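Fernivano twin-arm bench kit — worth the money?
Forum > Home and small workshop automation > Kits and reviews

tolland_bench
Posted November 30, 2025
I'm looking at the Fernivano twin-arm kit for our repair room. Two arms, grippers, wrist modules and the Rulari control software on a 90 day trial. We'd want it for tidying benches and changing bin liners between sessions. Has anyone had one long enough to say what the support is like?

mossgate
We've had ours since February. The arms themselves are fine. Rulari is the weak part. It took 22 tries before I had a teach file that would pick up a thin bag by the edge, and the manual has one page on soft items. Support did answer, usually the next morning.

kettle_and_cog
I'd disagree about Rulari. Once the gripper force is turned right down it copes with bags and cloth well enough. The default setting is for boxes. It's in the second menu under "grip", and it should be on the first.

mossgate
I had it turned down. It still pinched two layers at once more often than not. Might be a different version, mine is 7.

tolland_bench
Thanks both. What about cabling? The product page hides it.

kettle_and_cog
Cables run on the outside of the arms. You get a bag of ties and have to sort out your own slack. Leave more at the elbow than you think you need, or it pulls when the arm folds back. I paid 476 for the extended cable and mount set and wouldn't bother again, the standard lengths are enough for a small table.

prestier_user
Have you looked at the Prestier? Single arm, covered cables, much tidier. I use it for sorting.

mossgate
A single arm is no good for liners. You need one to hold the bag and one to open it out over the rim. Mine's on the liner job at the moment:

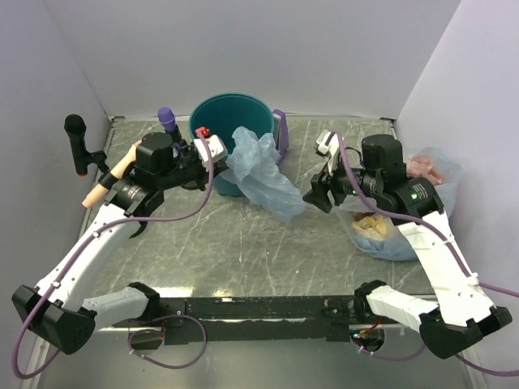

Liner job with the teal bucket. Filled bags over on the right.

tolland_bench
That's useful, I can see how the ties go along the arm now. Is the bench top part of the kit?

mossgate
No, the kit is arms, mounts and control box. Manole sell a table for it but I haven't tried theirs.

prestier_user
Fair point on two arms. I'd still want covered cables if children or visitors come through the room.

kettle_and_cog
Agreed on that. You can buy sleeving by the metre and do it yourself in an afternoon — just check the wrist still turns fully before you close it up.

tolland_bench
I'll ask for the trial and report back on the bags.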